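Workshop > Robot bench > Buster > Notebook

3 min read

Thursday, January 28, 2021

Evening on Buster in the shared workshop. The bench supply is on loan to the lathe corner again, so I stayed with the simulation and did not touch the real arm. I wanted to do it the other way, but the file is anyway behind the hardware.

First the gripper opening. In July I wrote the limit into the config by hand and forgot that the Hattar script writes its own value over it at start. I have now removed the line from the script. If somebody updates Hattar from the Skatdale share, please check that the line did not come back. It cost me most of the evening in summer and I do not want to search for it again.

Block task: the fingers go down open over the small wooden blocks, near the far side of the table. One cube sits on a flat piece and the other one, with the 8, is on its left. I keep this layout for the moment. The approach from above is what I need to get right, and the gap between the cubes is a good place to find mistakes in the wrist angle.

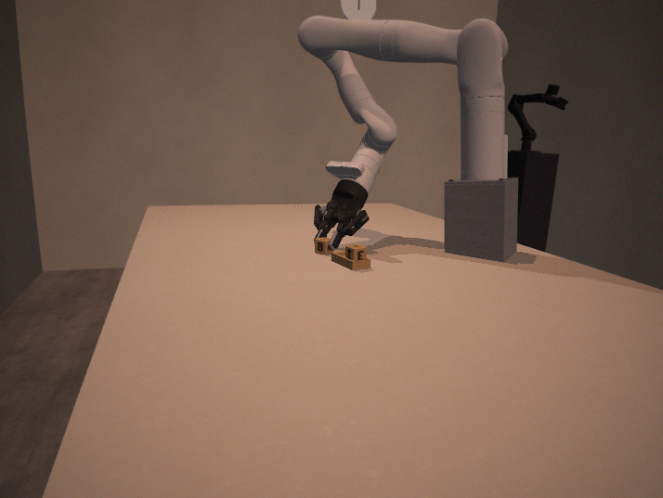
Why do we keep the slow speed near the table? The real arm has no force sensor, and a wrong height in the table model would push the fingers straight into the wood. Slow gives time to reach the stop button.

Changed the step size of the solver from 5 ms to 2 ms. Contact looks calmer to me in the log, but the run is slower on the old workshop computer. I saved the log as tado_2220. Tado is still the name of the logging folder, although we wanted to rename it.

Ran the descent 3 times with the new step. In the last run the wrist joint reported a small jump at the start of the move. I think it is the start position, which I typed by hand from the old file. Not checked yet.

To do:
- read the start position from the file, do not type it
- measure the height of the real table again, both ends
- print new finger pads, the softer filament is in the drawer under the printer
- ask on the workshop list when the supply comes back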